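Planning the Second Bench: An Interview with Leonie Rainer

When the teaching and analysis laboratory at Bielecka submitted its equipment plan in October, the largest single line was a second bench with two robot arms. Leonie Rainer, who manages equipment planning for the laboratory, drew up the request and defended it through two rounds of review. She spoke with us in her office on the details of the budget.

The purchase price, she said, was the easiest figure to obtain. "A supplier will send you the price of an arm the same afternoon. The grippers, the spare cables, the mounting and the training days arrive on separate sheets, and those sheets have to be collected before anyone signs." Her first draft left out spare gripper fingers entirely. The final version lists 24 pairs, to be held in stock on site.

Ms. Rainer asked Brijesh Chauhan, the senior technician, to record how long staff spent on routine handling of tubes and beakers. Over the period of the study he logged 192 hours. "That number did more for the application than anything I wrote," she said. "The reviewers could compare it with what they pay for."
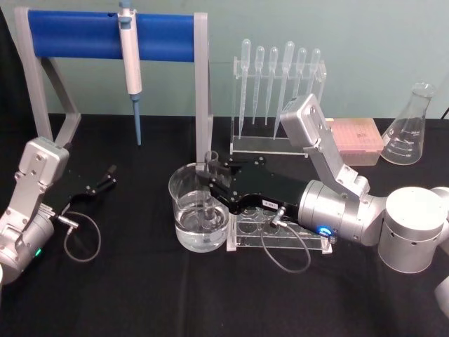 Should a laboratory buy both arms at once or begin with one?

Ms. Rainer advises buying both if the planned work includes holding one item while another is moved, and beginning with one if the work is limited to simple transfers.

Two suppliers, Groden and Skusta, were invited to quote. Groden offered the lower price with delivery in 28 weeks. Skusta asked for more and included a longer service agreement. The laboratory chose Skusta. "We had a repair on an older instrument that took most of a semester," Ms. Rainer said. "I was not prepared to plan for that again."

Glassware received its own section in the plan. The laboratory will continue to use its standard beakers, flasks and tube racks, and the budget sets aside funds for nearly 46 replacement pieces in the first year. Mr. Chauhan had asked for a higher allowance, and the matter will be reviewed when the first year's breakage records are available.

Floor space remains unsettled. The new bench requires access from the rear for servicing, and the room at Pratby that was first proposed is too narrow. Hubert Malinowski of the facilities office is preparing drawings for a second location, and Ms. Rainer expects to receive them before the electrical work is put out for bids.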